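Search this journal Advanced Go
6 min read
Last updated 17/05/2019

3.2 Gripper setup and upkeep

The cell at Plistham uses a pair of hand-held grippers, each with a camera head above the handle and a trigger-driven jaw in front. Both units are serviced on the same schedule. Jaw pads are replaced after 2000 closures, or sooner if the closing force drops below 88 percent of the value logged at installation. Lenses are wiped before every block, and stereo calibration is repeated whenever a head has been removed from its handle. The Stetholm firmware stores the last calibration on the head itself, so heads may be exchanged between handles but must not be mixed between cells.

Trigger travel was the main source of faults in August. A worn return spring left the jaw partly closed at rest, and thin fabric was then pushed instead of picked up. All springs were changed and the zero position was reset with a 6 mm gauge. Folding work on short-sleeved shirts resumed on a covered surface (Fig. 4). 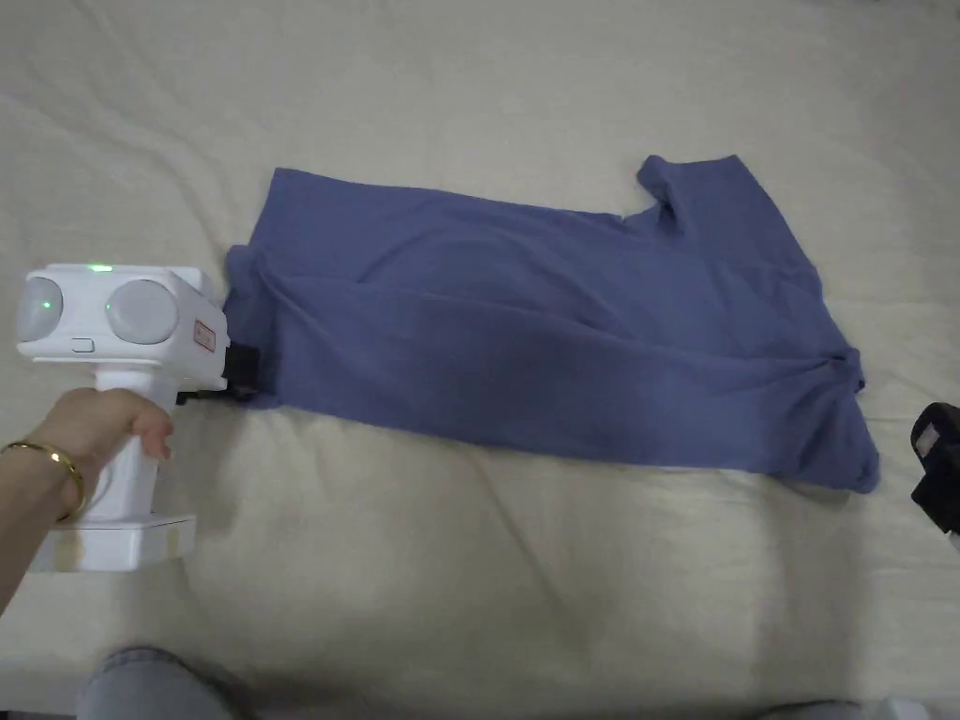
Fig. 4. Gripper jaw closed on one edge of a T-shirt during folding.

Abbasi objected that a spring change alone would not hold the zero position, and asked that the gauge check be repeated every 840 closures. The shorter interval was adopted for both units.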